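README : tournées robot sur l'esplanade

Salut ! Si tu ouvres ce dossier, c'est sans doute que tu viens d'arriver dans l'équipe propreté et surveillance du site de Trarirero, ou que quelqu'un t'a refilé la tablette entre deux portes. J'ai écrit ce fichier pour qu'on arrête de se transmettre les consignes à l'oral, à la machine à café, avec les versions qui changent selon l'équipe.

Ce qu'il y a dedans

642 images prises par le robot pendant ses tournées, toutes en extérieur, plus un tableau (tournees.csv) avec nos remarques à nous. Le robot vient de chez Hurkden, le logiciel de tournée s'appelle Tastix. Les images sont rangées par tronçon, il y en a 13, et la numérotation suit notre ancien plan de ronde à pied. J'ai insisté pour ça ! Le prestataire voulait tout renuméroter et on y aurait perdu six mois d'habitudes.

Le tronçon que je connais le mieux, c'est la grande allée en damier. Avant, je la faisais à pied avec la pince et le sac, en cherchant des yeux les papiers sur les dalles.
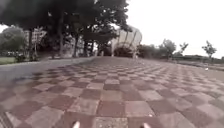
Allée en damier, vue vers le dôme blanc. Petit objet blanc à droite, nature non déterminée.

Pour ce genre de point clair, la règle dans le tableau est simple : on met « à vérifier » et on ne devine pas. Papier, caillou, à cette distance je ne sais pas trancher et toi non plus. Au début on remplissait la colonne « déchet » un peu au pif, et quelqu'un partait marcher 300 mètres avec le sac pour ramasser… rien du tout (c'était moi, souvent).

Les colonnes du tableau

tronçon : de 1 à 13
état : rien à signaler, à vérifier, à traiter
animaux : oui ou non
vu_par : l'équipe, jamais le nom de l'agent
commentaire : texte libre, et s'il te plaît, sers-t'en

Sur vu_par, on s'est battus un peu. La première version enregistrait le nom et le temps passé sur chaque image. On a demandé que ça saute, ça a sauté, et les anciens fichiers ont été effacés en juin. Si une mise à jour de Tastix fait réapparaître un champ « opérateur », préviens-moi tout de suite, ne le remplis pas.

La colonne animaux, c'est nous qui l'avons ajoutée. Les oiseaux, vus de loin, ce sont de toutes petites taches claires au sol, exactement comme un papier.
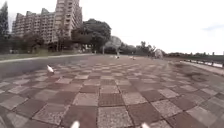
Esplanade : pigeon blanc à gauche, deux oiseaux clairs plus loin au centre. Animaux : oui.

Le pigeon de gauche, ça va, on voit bien que c'est un pigeon. Les deux du fond, je les aurais facilement classés en déchets un lundi matin. Compare toujours avec les images voisines du même passage avant d'envoyer un collègue. Et méfie-toi des zones d'ombre sur les dalles, le logiciel les confond parfois avec des taches à laver.

Ce que ça a changé pour nous

Je marche moins, mes genoux disent merci. Par contre je passe beaucoup plus de temps devant l'écran, et au bout de 70 images les dalles se mettent à danser. On a obtenu de couper le travail sur tablette en deux, une partie le matin et une partie après la pause, et de garder une ronde à pied par jour. J'y tiens : le robot ne discute pas avec les riverains, et c'est souvent eux qui nous signalent un joint abîmé ou un banc qui bouge.

Le poste de saisie est compté dans le planning comme du vrai travail. Si ton chef te demande de le faire « quand tu as cinq minutes », montre-lui ce fichier.

Limites connues

Les lointains sont flous, n'essaie pas d'y lire quoi que ce soit de fin.
Pas d'images de nuit.
Les deux petites formes blanches en bas de l'image, c'est la carrosserie du robot. Ne les signale pas (oui, c'est arrivé).
Le tronçon Charvát n'est pas encore annoté, je m'y mets dès que j'ai un créneau.

Pour corriger une ligne, écris dans commentaire sans effacer ce qu'il y avait avant.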